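Rovow opens remote sessions on its computer strip-down cell

May 18, 2020

Rovow has begun recording operator demonstrations for Werlow, its project on teaching robot arms to take apart and refit desktop computers. Operators drive the arm by remote control, guided by a small camera mounted close to the gripper.

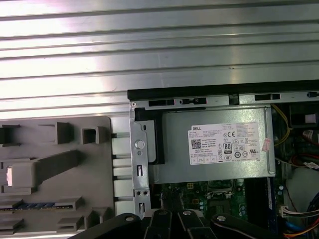

The current set covers 14 tasks, of which three involve handling a processor. Each task is demonstrated 26 times before any training is done. Demonstrations are not trimmed — a slow approach or a second attempt at a grasp stays in the recording.

Practice takes place on a grey moulded plate with sockets and slots set out in the manner of a motherboard. The plate can be mounted flat or upright, and operators must complete the processor tasks on it before moving to a real machine. 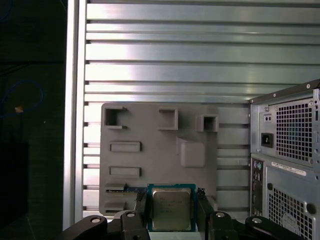
A processor held by its edges in front of the upright practice plate.

Control software comes from Tsoukalas, which also supplies the hand controller. Finger opening is mapped directly to the operator's grip, with a speed limit applied near the chassis.

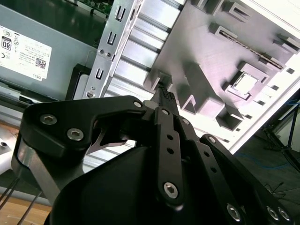

Narrow gaps remain the hardest part to demonstrate, according to Rovow, as the fingers can hide the contact point from the wrist camera. Pureck will test the trained policies on its own bench in October.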